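3.2 Collecting the demonstrations

Two of us did all the teaching. Kimutai Khaemba drove the arm through the remote handset, and Johanna Pfister preferred to take hold of the wrist and push, a method she defends as more natural and which her shoulder has since disputed. We recorded 497 demonstrations in this way, each covering one memory module, from the approach to the final press. Attempts in which the operator gave up, swore into the log or let go of the handset were kept and marked as failures – there were 77 of them, and they proved more useful than we would have liked.
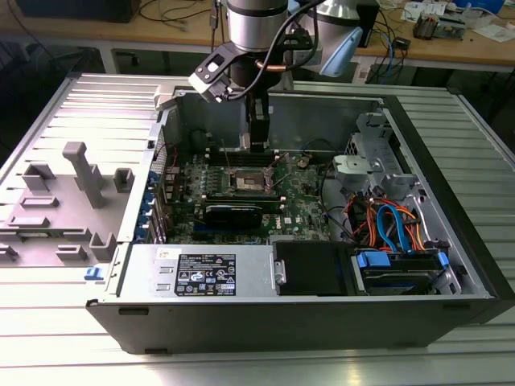
Figure 4. Gripper reaching down towards the memory slots of an open desktop tower laid on its side.

Remote control gave smoother paths but poor contact. An operator who cannot feel the slot tends to press until something happens, and the learned policy picked up this habit faithfully. Guiding by hand had the opposite fault: the forces were sensible, while the paths wandered wherever the teacher's elbow happened to go. We therefore took the approach from the remote runs and the last stretch of insertion from the hand-guided ones, joining the two at first contact.

The join was set by a single force threshold, chosen by Yesenia Quezada after an afternoon of trying other values. We make no claim that it is the right one for other boards. Operators were asked to pause before pressing down, which Khaemba did and Pfister mostly did not; Section 4.1 reports the two sets of demonstrations separately.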